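How to Sort and Store a Trading Card Set You Are Still Building

By Wanda Van Dusen

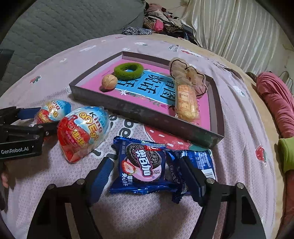 Most set builders I know have the same trouble. They buy a few packs, then a box, then somebody gives them a stack of commons, and before long they own four copies of one card and none of the one next to it. I put my sets together the same way every time now, and it takes an evening or two per set. These are the steps.

What you need

A clear table, a printed checklist, a pencil, a few cardboard storage boxes and some penny sleeves. Index cards cut in half work fine as dividers. Wash your hands first and keep drinks on another table.

Step 1: Print the checklist

Find the full checklist for your set and print it with the card numbers down the left side. I'll use a 300-card base set here, but nothing changes if yours is bigger. Leave a margin wide enough for notes. If the set has short prints, draw a line next to those numbers before you do anything else.

Step 2: Pull out everything that isn't base

Go through the whole pile once and take out inserts, parallels, relics and autographs. Put them in sleeves as you find them. Check the backs as you go. Some parallels look nearly the same as the base card from the front, and the card number or a small stamp on the back is the only thing that gives them away.

Don't sort the inserts yet. Put them to the side and forget about them until the base cards are done.

Step 3: Sort by hundreds

Deal the base cards into piles: 1 to 99, 100 to 199, and 200 to 300. Turn the cards face down so the number is what you see. You'll go much faster if you aren't stopping to look at the players.

Step 4: Sort by tens, then by number

Take the first pile and deal it into ten smaller piles: 1 to 9, 10 to 19, and so on. Then put each small pile in order by hand. When you hit a duplicate, compare the two, keep the one with better corners and centering, and drop the other in a separate box.

Finish one hundred completely before you start the next. If you have to stop for the night, you can box what you've done and leave the rest in its piles.

Step 5: Mark the checklist

Read down the sorted stack and cross off each number in pencil. Circle the gaps. On my last set I came up 68 cards short after the first box, which was more than I wanted but made for an easy trade list.

Put a divider in the storage box wherever a run of cards is missing — it saves hunting for the right spot later.

Step 6: Write a want list and a trade list

Type up the circled numbers in order, separated by commas. Put short prints on their own line. Do the same for your duplicates. Keep the set name and year at the top of both lists, as people you trade with are probably working on several sets too.

Vaughn Ferreira and I have traded by mail for years using nothing more than these two lists. He sends me his numbers, I pull what I have, and we don't worry much if one side comes out a few cards ahead.

Step 7: Fill the gaps

Trade first. Once you're down to the last few cards, buying singles is usually cheaper than opening more packs. Look for one seller who has several of the cards you need, so you only pay shipping once. I'd leave the short prints for last and watch prices for a while.

Step 8: Box it and label it

When the last card is in, count the set again against the checklist. Miscounts happen, mostly from two cards stuck together. Write the set name, the year and "complete" on the end of the box. Fill any empty space with a folded piece of cardboard so the cards stand up straight, and store the box somewhere dry and off the floor.

Now you can go back to the inserts from Step 2. They get sorted the same way, one insert set at a time, with a separate checklist for each.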